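Fernari Two-Arm Base, Refurbished, with Javport Grippers

Stock no. 432
Condition: used, serviced by Karkbridge
Ships with: base, both grippers, dock, Naqvi simulator license (one seat), printed service sheet

We sell these and we also get the phone calls afterward, so this page is longer than the one on the maker's site and less cheerful. If you want to hear that a two-arm mobile base looks after itself, there are other sellers.

What we do before it ships

The covers come off and the base gets vacuumed out. Grippers are stripped, cleaned and greased at the jaw slides. We replace the jaw pads whether or not the last owner swore they were new. Both wrists are run through 200 open and close cycles on the bench, and if one side drifts, that side is opened up again. We don't repaint. Scuffs on the shell stay where they are.

The maker calls the drive wheels "lifetime." We have thrown out enough of them to stop repeating that word.

Setting it up for doorways

Most of the support calls we take are about doors. The published clearance figure assumes the grippers are folded in and the doors are fully open and staying that way. Paneled doors that swing toward the base are the worst, as the door edge arrives right where the hands are. Measure your own opening with the doors hung and the trim on. Then measure it again at gripper height.

We do the first setup in the simulator, and we suggest you do too. A crash in there costs you a restart. The Naqvi software comes with house layouts, and the hallway ones are worth your time, especially any with a pair of doors and a furnished room past them. Drive up with both grippers raised ahead of the body and stop short of the gap. Look at what is on the floor just past the front edge before you go any further. Small dark objects down there are easy to miss when you are watching the hands.

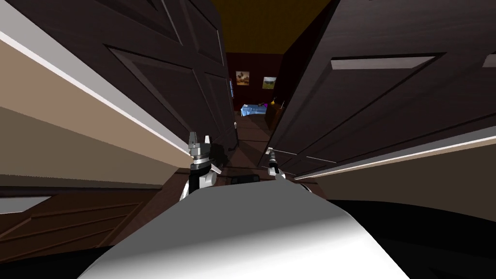

What the simulator won't tell you

It won't tell you that your floor is uneven, that your door closer is stronger than you think, or that the left wrist cable has started to rub. A clean run on screen means your layout is possible. Treat it as permission to try the real thing slowly, with a hand on the stop button.

Ignore the "auto-tune" setting. We tested it on 17 bases and put the numbers back by hand on most of them.

Routine care

Weekly: wipe the jaw tips with a dry cloth and check the wrist collars for play. Pick a day and stick to it. Monday before start-up works for us.

Monthly: grease the jaw slides, sparingly. Look along the front edge of the base for grit and string.

Every 6 months: new jaw pads, and re-zero both wrists with the grippers empty. The manual says yearly. The manual was written by people who sell the base and not the pads, so make of that what you like.

If a gripper stops short of closing

Power down and move the jaws by hand. If they feel gritty, clean and regrease. If they move freely, reseat the connector under the collar before ordering anything. A new gripper is expensive and the connector is usually the culprit.

Returns

Unused and in the original crate only. "It wouldn't fit through our door" is not covered, so please measure.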